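Speaker notes – "Forty Liters Before Breakfast"
Lastham Home Water Evening, 08/07/2025
Dima Mansour

SLIDE 1
Welcome everyone, thank Horațiu for setting up the chairs and the projector. Ask for hands: who has read their own water meter this year? Wait for it. Don't rush!

My own story. First time I read mine, I went out with a flashlight before bed and again before anyone was up, and the dial had moved 42 liters. We were all asleep. I was hooked from that minute.

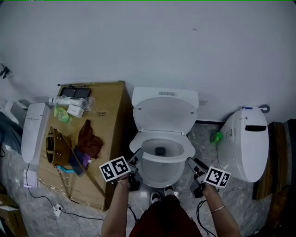
SLIDE 2
Night reading, step by step. Last thing at night, write down every digit, the red ones too. No dishwasher on a timer, no ice maker. Read again in the morning before the first tap. If the two numbers match, lovely, go and have coffee. If they don't, you have a little mystery, and I love a little mystery.

Where to look first: toilet flapper or seal, then outdoor taps, then the softener. Food coloring in the tank, wait, check the bowl. (Horațiu has spare bottles of blue by the door – take one home.)

SLIDE 3
The Batista Street results. 184 homes got the leaflet, 139 sent in readings. I still can't get over that! Read out the note from the lady who found a garden tap running behind her hedge. Pause for laughs.

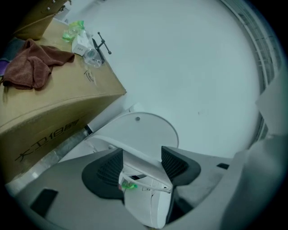

Then the chart. Point at the tall bar on the left, that's the homes with no overnight use at all. The long tail on the right is where the fun is, and 40 of those have already asked for a second visit.

SLIDE 4
The Kornonum log sheet. Hold one up. Two columns, date and reading, that's all it is. Stick it inside a cupboard door with a pencil on a string.

Next round starts in September. Sign-up list is on the side table, and if anybody wants to walk over to the meter outside and try reading it with me, coats on, let's go!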